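Nulleo Gripper Cable Guard and Strain Relief Kit

The little part I wish I'd had before my arm froze up over a box

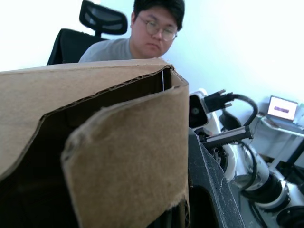 Box work with the two arms. Check out the cable loop on the arm at the right.

Hi, I'm Adanech Abera, and I run the small parts shop at Gebreyes. Most of what we sell started out as something that annoyed me on my own bench, and this kit is the best example I've got (or the worst, depending on how you look at it).

What went wrong

I had an arm doing a very dull job: reach over the side of a cardboard box, pick something up, come back out. It had done that all morning without any fuss. Then it went in for one more pick and the gripper just quit. The arm didn't stop, mind you. The arm kept right on going with a gripper that wasn't talking to anything, and it leaned on the box until the wall folded and the force limit finally kicked in. I hit the stop button a moment later, which made me feel useful but didn't do much.

My first guess was the gripper motor. I swapped it. Same fault, 11 minutes in. Then I blamed the software and spent an evening I'd like back reading logs full of "device lost, device found, device lost." The real trouble was the cable. Every time the wrist rolled past a certain angle, the loop pulled sideways on the plug, and after enough of that one pin was making contact only when it felt like it. When I held the plug with my fingers (arm powered down, please!) and gave it a gentle wiggle, the status light blinked on and off like a bad lamp.

So that was two problems, and I want to be straight about both. The plug was being used as a cable clamp, which is a job plugs are terrible at. And my program had no idea what to do when the gripper dropped off, so it carried on with the move. The kit fixes the first one. You have to fix the second one yourself, and there's a note on it further down.

What you get

Clamp collar, hinged, with a rubber liner
Cable saddle that bolts to the collar
Guard shell that goes over the plug
Soft straps for the slack, 2 long and 2 short
Hex key and spare screws
Printed sheet with the loop sizes

How it works

The collar goes around the last straight section of the arm before the wrist. The saddle grips the cable there, so when the wrist turns, the pull lands on the collar and the plug just sits quietly in its socket. The guard shell keeps box flaps, sleeves and fingers off the connector. Cardboard is sneakier than you'd think, by the way. A torn edge will catch on any loop you leave hanging out, and then the arm drags the box along with it or yanks the cable, and neither one is a good day.

Fitting it

Power off the arm and pull the plug at the wall. Don't trust a paused program!
Wrap the collar on loosely and close the hinge.
Lay the cable in the saddle with no twist in it. If it wants to spring back, turn it until it relaxes.
Leave enough loop for the wrist to turn both ways. The sheet has the sizes.
Tighten the saddle by hand, then a quarter turn with the key. Go any harder and you'll squash the cable, and I've done that too.
Snap the guard on, power up, and run the wrist slowly through its whole range with your hand on the stop.

I'd plan on one cup of coffee for the whole job. The hinge screw is fiddly the first time.

About that second problem

Please set your program so a lost gripper signal stops the arm. A plain hold in place is fine for light work. Mine now stops, shows a message and waits for a person to clear it. It won't restart by itself when the signal comes back, and I think that matters a lot, especially if somebody is sitting on the other side of the box. A flickering plug can come back at the exact moment you've leaned in to see what's wrong.

Also, this kit isn't a safety device. It doesn't replace your stop button, your speed limits or your risk check. It holds a cable.

How I tested it

I put the old cable in the scrap bin, fitted a new one with the kit, and ran 1,000 full wrist turns on my bench without one lost signal. Then I did the same at our Brullinbridge workshop with a stiffer cable. That one needed a bigger loop than I'd written down, so the sheet has been corrected. If your sheet doesn't have a line for stiff cable, email me and I'll send you the new one.

Will it fit?

The collar adjusts with the spacers in the bag, and it's happiest on round, smooth arm sections. It won't sit right over a joint, so don't try. It fits the Lonotis wrist mount too, but leave off the guard shell on that one, there isn't room for it. If you're not sure, send me a photo of your wrist and plug from the side and I'll tell you yes or no.

Price and shipping

The kit is $36 and goes out in a padded envelope. Spare saddles are sold separately and the liners are free if you ask. If it doesn't fit, send it back with the screws in the bag (please, the screws!) and I'll refund you.

Page updated 24 Dec 2023: corrected loop size for stiff cables, added the note on Lonotis mounts.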